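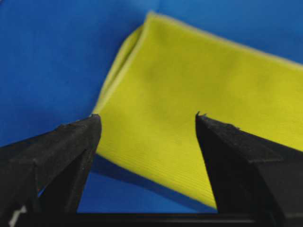 How do you get the waxy, greasy feel out of cleaning cloths that have stopped soaking anything up? Strip them with a hot soak, no fabric softener, and a long rinse.

Laundry > Kitchen Linens > Reviving Tired Cloths

I ignored this for years and just bought more cloths. Then I moved into the apartment in Bandcombe, where the water is hard enough to leave a crust on the kettle in a week, and my dish towels started pushing water around the counter instead of picking it up. So this is what I do now, usually once in July and again whenever they start annoying me.

What you need: a bucket or a deep sink, hot tap water, washing soda, your normal detergent, and an afternoon when you don't need the sink (I always forget that part).

Check the labels first. Cotton can take very hot water. Microfiber can't, so I keep it to warm and leave out the soda completely, just a small squirt of detergent. Wool and silk don't belong anywhere near this.

For a 6 liter bucket of cotton cloths, I dissolve two tablespoons of washing soda and one tablespoon of detergent in the water before anything goes in. Wear gloves, it's rough on your hands! Push the cloths under and stir them with a wooden spoon you don't cook with. Leave them for four hours and give them another poke whenever you walk past. The water will go a pretty revolting gray. Mine once looked like something out of a pond.

Bright colors get their own bucket – I learned that with a red bandana and a stack of white napkins that are now, well, pink.

Tip the water out, squeeze the cloths, and run them through the washer on a normal cycle with no detergent at all. If you still see suds at the end, rinse again. Mine took three rinses the first time.

Dry them on a line if you can, or on low. Skip dryer sheets, they leave the same coating you just spent an afternoon getting rid of.

To test one, drip a little water on it once it's dry. If the drop sinks right in, you're done. If it sits there in a bead, that cloth goes back in the bucket next time, or under the sink for wiping muddy shoes.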